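Velterano Hand Tool - Set-Up and Service Guide
Section 29: Grip Loss and Friction Pad Faults

Revision note, 15 Jul 2020: Steps 4 to 8 of the pad procedure rewritten. The old fault code table is withdrawn.

29.1 Scope

This section covers loss of grip at the fingers of the hand-held tool. It applies to tools fitted with fabric-faced friction pads. Tools with molded rubber pads use a different fault list and are covered in the Opoku supplement.

Grip loss is reported in one of two ways. The controller may log fault G39 (finger position moved without a trigger command), or the operator may see the workpiece slide or rotate with no fault logged at all. The second case is more common with soft parts. A foam block can creep a long way between the fingers before the position sensor registers any change, as the foam takes up the movement.

CAUTION: Do not raise the grip force limit to clear a slipping fault. A higher limit hides a lifted pad and loads the finger screws.

29.2 Before you start

Switch off the tool at the battery switch and wait for the status lamp to go out. Open the fingers by hand using the release lever. Do not pull on the fingers themselves.

You will need the finger wrench from the tool case, a soft brush, a lint-free cloth, two replacement pads and the Kider alignment strip. Work on a clear, flat surface. Small screws roll, and a screw dropped into the linkage will jam it.

WARNING: The fingers can close under spring load when the release lever is let go. Keep your own fingers out of the gap at all times, including with the battery switched off.

29.3 Checking the pads

1. Hold the tool with the fingers pointing away from you and look along the inner face of each finger.

2. Check the edges where the pad wraps around the corners. Light fraying is acceptable. A loose thread long enough to reach the opposite pad is not.

3. Press on the middle of each pad with a thumb. The pad should not shift. If it moves sideways, the adhesive has failed and the pad must be replaced, even if its surface looks good.

4. Close the fingers on a foam test block and confirm that both pads sit flat against it. Grip the block near its lower end, with most of its height standing free of the fingers. This loads the pads in the way most likely to show a fault.
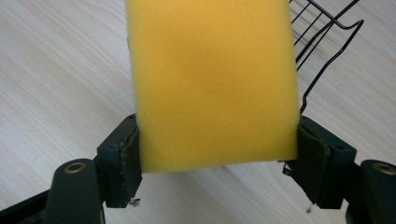
Comfort Aidoo wrote in after the last revision that her block passed this check every time and still slipped once the tool was in use, and that the cause was foam dust packed into the weave of one pad. She could not see it, but a dry brush brought it out and G39 did not come back. She asked for cleaning to be placed ahead of replacement in the procedure.

The procedure now follows that order. Clean both pads as described in 29.4 and repeat step 4 before fitting new ones.

5. With the block held, tilt the tool slowly to one side, then to the other. Watch the line where the foam meets each pad. If the line moves on one side only, the fault is in that pad. If it moves on both sides, suspect the grip force setting or the linkage.

6. Check the screw heads at the fingers. Turn each one with the finger wrench by hand pressure only. A screw that turns has worked loose and may be the whole cause of the fault.

7. Check the bushings at the ends of the gripper arms for side play. Play in a bushing lets the finger twist under load, and the pad then touches the part along one edge.

8. Record the result in the service log, including which finger was affected.

Note: Left and right are always given as seen by the person holding the tool. Several returned tools have had the wrong pad replaced.

29.4 Cleaning

Brush each pad along its length, from the finger root toward the tip. Wipe the bare finger body with the dry cloth. Do not use solvent or compressed air. Solvent softens the adhesive, and air drives dust into the bushings.

29.5 Replacing a pad

1. Remove the finger from the arm. Keep its screws together.

2. Peel off the old pad from one corner. Scrape away any adhesive left on the finger body with a plastic edge.

3. Lay the Kider strip against the finger body and line up the new pad with the mark. Fold the pad edges around the corners before pressing down the center.

4. Clamp the pad and leave it overnight.

5. Refit the finger and tighten the screws evenly, a little at a time.

6. Repeat steps 4 to 7 of section 29.3.

Note: Replace pads in pairs. A new pad facing a worn one pulls the part toward the new side and will often log G39 within the same shift.

29.6 If the fault remains

If G39 returns with clean pads, tight screws and no play in the bushings, the position sensor may be giving a false reading. Disconnect the sensor lead, inspect the pins and reconnect. Run the zero routine with the fingers fully open and nothing between them.

If the routine fails, take the tool out of use and attach a red tag. Send it to the Arkora service desk, marked for Amr Kamel, with the service log and both old pads. Bag the pads separately and mark each bag left or right. Do not clean pads that are being returned. The wear pattern and any trapped dust are needed for the inspection.

CAUTION: A tool with an open G39 fault must not be used to lift parts over a person or over running machinery.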